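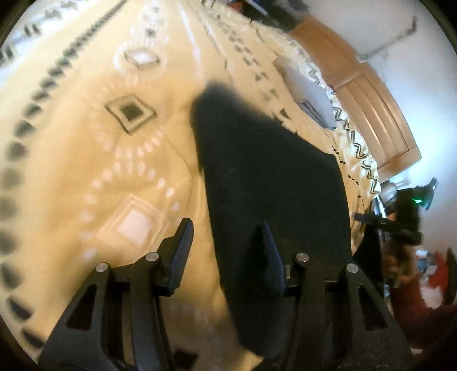 柄のある布に無地の濃い色を合わせるなら、いちばん小さい端切れから試したほうがいい、大きい布から切り始めると後戻りができなくなるから、とPentti Tuominenさんから前回の報告にお返事をいただきました。あれを読んで、うわ、もう切っちゃったよ!と声が出ました。切っちゃったのは茶色のウールのほうで、黄色い布にはまだはさみを入れていません。間に合いました。ありがとうございます。

というわけで、Itolierの進み具合のご報告です。前回は表ばかりで読みにくいと言われたので、今回はだらだら書きます。お金の話は後ろのほうにまとめてありますから、お急ぎの方はそちらへ飛んでください。

まず布の仕分けのこと。

Dridsideの部屋に移ってから、届いた袋を開けては広げ、広げてはたたみ、という日がずっと続いていました。Miettinenさんのところの閉店した生地売り場から引き取った分と、近所の方が持ってきてくださった分と、私の家の押し入れから出てきた分(すみません、けっこうあります)が最初はごちゃまぜで、どれがどこから来たのかもわからなくなりかけたんです。今は来たところで分けるのをやめて、素材で大きく分けて、そのなかを色で並べています。綿、ウール、化繊、あとは「わからない」。この「わからない」の山がいちばん高いです。燃やして確かめる方法もあるのですが、部屋で火は使えない決まりなので、糸を一本抜いて持ち帰ってベランダで燃やしています。近所の人に何をしているのか聞かれました。糸を燃やしています、と答えました。

Stokaの棚は、入れてよかったです。奥行きが浅めなので、布を二列に詰め込めません。前の棚は深くて、手前に綿を置くと後ろのウールが行方不明になっていました。棚板の高さは一度決めて組んだあと、やっぱり低すぎて全部外してやり直し、その日はそれだけで終わりました。計画書では棚の組み立ては半日となっていましたが、一日半かかっています。次から私の書く「半日」は三倍して読んでください。

黄色い布の話をします。

写真の、ひし形が縦に並んでいて、まわりを淡い色の点々がぐるっと囲んでいる布です。濃い色のひし形もあれば白っぽい芯のもあって、同じ列でも表情が違うんですよね。私はこれがもう大好きで、届いたときから何にするかそればっかり考えていました。カーテンにするには惜しい、バッグにすると柄が途中で切れる、クッションだとひし形がちょうど真ん中に来てくれるけれど、点々の輪をどこで切るかが悩ましい。いろいろ紙に描いてみて、今のところ壁に掛けるタペストリーふうのものが有力です。ひし形の列をなるべくそのまま残して、横に黒い無地の形をアップリケで置く。

黒は、わざと四角くしていません。長細くて角のいくつもある、なんとも言えない形の布が一枚あって、それを置いてみたら柄の横でいい感じに黙ってくれたんです。きっちりした長方形も試したのですが、看板みたいになりました。黄色の上の四角い黒は強いです。工事中みたいになる。つやのない黒を選んだのは好みもありますが、光る生地だと夜、部屋の蛍光灯を拾って見づらいという理由もあります。角の処理をどうするかはまだ決まっていません。折り込むと厚くなるし、切りっぱなしだと洗濯で負けるし。細かいジグザグで押さえる案と、手でまつる案の両方を、同じ黒の余りで試しているところです。手まつりのほうが断然きれいです。でも時間がかかる。講座で教えるならジグザグかなあ。

そうそう、講座です。

計画書に書いた「はじめての布合わせ」の会は、2023年4月8日(土)に最初の回をやりました。ミシンは使わず、布を広げて重ねてみるだけの会です。切らない、縫わない、ただ置く。お申し込みの段階では「それだけで二時間もつのか」というご心配もいただいていて、私も実は前の晩にあまり眠れませんでした。やってみたら時間が足りませんでした!柄物を一枚決めて、その上に無地を置いては引っ込め、置いては引っ込め、あっちのテーブルの布を借りに行き、戻ってきたら自分の布が誰かに借りられている。終わりの時間になっても誰も片づけ始めないので、最後は私がテーブルの端から布をたたんでいく形で終わらせました。感じ悪かったかもしれません。次は終わる十五分前に声をかけます。

参加費はおひとり2000円で、お茶と、持ち帰り用の端切れをひと袋つけています。高いという声がひとつ、安すぎるという声がひとつありました。同じテーブルの方たちです。当面このままにします。

会のなかで出た質問に、私がうまく答えられなかったものがあるので書いておきます。ひとつは、柄の向きがある布をどう見分けるか。ひし形みたいな柄は上下どちらでも同じに見えるのに、まわりの点々のつき方が上と下で違っていたりして、裁ってから気づくことがあります。あわてて「全体を広げて遠くから見てください」と答えましたが、部屋が狭いので遠くに行けません。廊下に出てドアから覗いてもらいました。もうひとつは、洗ったときに黒の色が黄色に移らないか。これは本当に心配で、答えを濁しました。会のあとで水通しの試験を始めています。黒の端を白い綿と一緒にぬるま湯につけて、干して、白いほうを見る。一回目はうっすら灰色になりました。二回目でだいぶましに。三回目の結果は次の報告に入れます。黄色い布そのものの試験は、怖くて、いちばん隅の目立たないところを湿らせて白い布で押さえただけです。

水通しが思ったより場所を食っています。Dridsideの部屋の流しは小さく、物干しも窓際に一本渡してあるだけなので、ウールの日は綿ができません。雨の日はどちらもできません。廊下に干していいかを管理の窓口に聞いたら、通る人の頭に当たらなければ、というお返事でした。背の高い人がいるのでたぶん当たります。折りたたみの物干しを足したいと思っていて、これは後ろのお金のところにも書きました。

遅れていることも書きます。

見本帳ができていません。布を小さく切って台紙に貼って、素材と幅と手入れの方法を書き込む、あれです。計画では三月中に一冊目が仕上がっているはずでした。台紙は買いました。穴もあけました。貼っていません。理由はいくつかあるのですが、大きいのは、さっきの「わからない」の山です。素材の欄が空白のまま貼るのがどうしても嫌で、燃やして調べて、と思っているうちに三月が終わりました。先週あたりから、もう「不明・水洗い可(試験済み)」と書いて貼ってしまうことにしました。使う人が知りたいのは結局、洗えるかどうか、アイロンがかかるかどうかなので。始めると早いです。綿の分は今月のうちに終わります。三倍の法則でいくと夏ですが、綿は今月のうちに終わらせます。

それから、貸し出し用の道具箱。裁ちばさみ、チャコ、定規、まち針、指ぬきを入れて箱ごと貸す仕組みですが、貸し出しの紙がややこしすぎると言われました。名前を書くところが三か所ありました。私が作りました。一か所に直して、返す日を大きく書く欄をつけました。はさみの切れ味が回によって違うので、布用には赤い糸を結んで、紙を切らないでくださいと書いた札をつけています。それでも紙を切る人はいるでしょうから、研ぎに出す分を予備費に見ておきたいです。

うまくいっていること。

端切れの瓶がよく動いています。手のひらより小さい布を色ごとに大きなガラス瓶に入れて、窓の近くに置いたもので、一瓶まるごと持っていかれる日もあります。赤と緑がすぐなくなって、ベージュがいつまでも減りません。ベージュはどうしたらいいんでしょう。くるみボタンにする案を出してくれた方がいて、やってみたら地味でかわいかったので、しばらくボタン作りの日に回します。

アイロン台を壁側に移したのもよかったです。前は入り口のすぐ横にあって、コードをまたがないと部屋に入れませんでした。危ないと思いながら冬じゅうまたいでいました。移した先は少し暗いので手元灯を足して、これで夕方の作業がずいぶん楽になりました。しわを伸ばしてから色を見ると、たたんであったときの印象と違う布がいくつもあります。「くすんだ茶」の札をつけていたものが、伸ばして灯りの下に置いたら深い紫だった、ということがありました。札を書き直しました。

お金のこと、まとめます。

いただいた助成のうち、この期間に使ったのは棚と物干し用の棒、手元灯、台紙、糸と針、それから茶菓です。糸はひと巻き447円のものを基本にしています。もっと安いのもあるんですが、前に使ったらミシンの中で毛羽がすごくて、掃除の時間のほうがもったいないとわかりました。黒だけは減りが早いので、大きい巻きの965円を買いました。領収書は全部ノートに貼ってあって、写しをこの報告と一緒に送ります。一枚だけ、レジの印字が薄くて読めなくなっているものがあります。台紙の分です。お店にお願いして書き直してもらっているので、届き次第お送りします。

予算の組み替えのお願いがひとつ。印刷費に見てあった分を、先ほどの折りたたみの物干しと、はさみの研ぎ代に回してもいいでしょうか。チラシは自分で刷って足りています。Dridsideの掲示板に貼ったものと、生地を取りに来た方に手渡したもので、次の会はもう席が埋まりそうです。

次の期間の予定も書いておきます。

黄色い布のタペストリーは、いきなり本番に行かず、まず安い無地の綿で同じ大きさの試し作りをします。Tuominenさんのおっしゃるとおり、小さいところから。黒い形の置き場所は、まち針で留めて一晩そのままにして、次の日にもう一度見て決めます。夜にいいと思った配置は、朝見ると左に寄りすぎていることが多いんです。私の癖みたいです。縁は幅の広い布でくるむつもりで、色は迷い中。濃いオリーブっぽい色がひし形のなかにあるので、そこから取ると落ち着くかなと思っています。でも黒でまとめる手もあるし、いっそ桃色がかった白。点々のなかにそういう色が入っているんです。これはもう置いてみないとわかりません。幅は80ミリから始めて、太ければ詰めます。

講座のほうは、二回目を「縁をつける」、三回目を「手でまつる」にします。初回に来た方がそのまま続けて来られるように、途中から入った方でも大丈夫なように、毎回最初に布を広げる時間を取ります。これは初回でみなさんがいちばん楽しそうだった時間なので、削りたくないです。

八月には、できたものを部屋の壁に掛けて見てもらう小さな展示をしたいと思っています。暑い時期にウールを掛けるのかという問題はありますが、綿と化繊を表に出して、ウールは奥の涼しい側に。壁には釘が打てないので、Stokaの棚の支柱に棒を渡して吊るす方法を考えています。重さに耐えるかどうかは、濡らしたバスタオルを掛けて試します。先に試しておかないと、また当日に棚板を全部外すことになりそうなので。

あと、ご相談というか、お知恵を借りたいことを。寄せていただく布の受け入れを、どこかで一度止めたほうがいいでしょうか。うれしいんです、うれしいんですが、「わからない」の山に毎週足されていって、燃やすほうが追いつきません。受け取る素材を綿と麻だけにする、月に一日だけ受け取りの日を作る、大きさの下限を決める、と考えてはみました。私としては受け取りの日を作るのがいちばん角が立たない気がしています。ただ、ふらっと持ってきた方と布の昔話をする時間も好きで、あれがなくなるのは少しさみしいです。黄色い布もそうやって袋の底から出てきたものなので、なおさら迷います。

それと、部屋の鍵の受け渡しの時間を三十分早くできないか、窓口に聞いてもらえると助かります。朝のうちに水通しを済ませておくと、その日のうちに乾くんです。私から二回お願いしたのですが、担当の方が代わったところで話が止まっているようでした。

組み替えの件だけ、急ぎではありませんがお返事をください。物干しは梅雨の前に買いたいです。ベージュの使いみちも、何か思いついたらぜひ。

お問い合わせ:Itolier事務局(Dridside内) © 2023 Itolier 無断転載を禁じます ページの先頭へ戻る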